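Análisis: guía de buenas prácticas Stollanach para captura de datos con pinza de mano, edición de enero

Inicio / Análisis / Normas y documentación
Por Iveta Urban
26 de marzo de 2026

Valoración: 4 sobre 5

La guía de Stollanach se vende como carpeta impresa con láminas plastificadas y acceso a un repositorio de plantillas. Trata un asunto concreto: cómo preparar, ejecutar y registrar sesiones de demostración con una pinza de mano instrumentada sobre mesa. Quien busque seguridad de célula o evaluación de riesgos de un brazo colaborativo debe acudir a otra documentación; el texto lo advierte en la primera página y remite a las normas de máquinas vigentes en cada país.

La hemos aplicado en el taller de Ullik durante dos meses, con dos operadores y mesas de distinto acabado. El precio de la licencia de centro es de 3,000 coronas. Incluye las revisiones del año en curso.

Estructura

Son 40 reglas repartidas en cuatro bloques: puesto, herramienta, ejecución y registro. Cada regla ocupa una línea en imperativo, seguida de un criterio de aceptación y de un campo para anotar desviaciones. No hay prosa introductoria. El índice remite por número de regla y no por página, lo que resulta cómodo cuando se trabaja con las láminas sueltas, pero obliga a conocer la numeración.

El bloque de puesto es el mejor resuelto. Exige la superficie despejada antes de cada serie, una comprobación de brillos con la iluminación definitiva y la anotación del acabado del tablero. La regla sobre reflejos es razonable: admite zonas claras siempre que queden fuera del área donde se va a colocar el objeto, y pide repetir la comprobación si se mueve una lámpara o se abre una persiana. En el taller nos llevó a cambiar la orientación de un puesto completo.

El bloque de herramienta cubre la inspección de los dedos, la fijación de los tornillos accesibles, la limpieza de las caras de contacto y la apertura de referencia. Se echa en falta un par de apriete. La guía dice «firme» y deja el valor al fabricante de la pinza, que en muchos montajes impresos en 3D es el propio laboratorio. Archana Agarwal, que coordina las sesiones en Koubek, resolvió el hueco con una hoja propia grapada a la lámina; nosotros hemos terminado haciendo lo mismo.

Ejecución

Las reglas de este bloque se refieren a la postura inicial, la velocidad de aproximación y las pausas. La postura inicial se define con los dedos abiertos, ambas puntas visibles y el espacio entre ellas libre. Es una definición verificable a simple vista, sin instrumentos, y eso reduce las discusiones entre operadores.

La regla de velocidad es más débil. Pide un movimiento «continuo y sin tirones» y no propone método de medida. Dos personas formadas con la misma lámina produjeron series que no habríamos mezclado sin revisión previa. La edición anterior incluía un ejercicio con metrónomo, retirado en enero sin explicación en el control de cambios.

También conviene señalar la regla sobre interrupciones: toda serie detenida se descarta entera, incluso si el fallo ocurre al final. El coste en tiempo es apreciable. A cambio, el registro queda limpio y la trazabilidad es inmediata — en una auditoría interna se agradece.
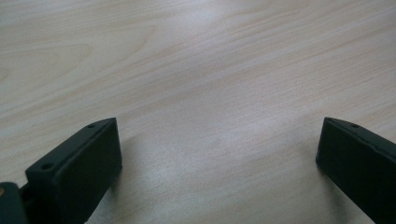
Dedos abiertos sobre tablero de madera clara despejado, con brillo en la parte superior.

Registro

Las plantillas se descargan en formato de hoja de cálculo. Los campos obligatorios son operador, puesto, herramienta, revisión de la guía y resultado de la inspección. Funcionan sin macros. Los nombres de columna no coinciden del todo con los de la carpeta impresa: «acabado» aparece en papel y «superficie» en el archivo. El servicio de atención de Stollanach confirmó la errata y la corregirá en la próxima revisión.

Comparación

El cuaderno de Funville cubre un terreno parecido, cuesta menos y trae mejores ilustraciones, pero sus reglas carecen de criterio de aceptación. Para formación inicial es suficiente. Para un centro que deba justificar cómo se obtuvo cada serie, la carpeta de Stollanach tiene ventaja clara.

A favor: reglas breves y comprobables, bloque de puesto, política de descarte sin ambigüedad.
En contra: sin par de apriete, velocidad mal definida, vocabulario desigual entre papel y plantilla.

Unidad adquirida por Ullik a precio de catálogo. Las láminas resisten el alcohol isopropílico; las anillas de la carpeta, de cierre flojo, se sustituyeron en la primera semana.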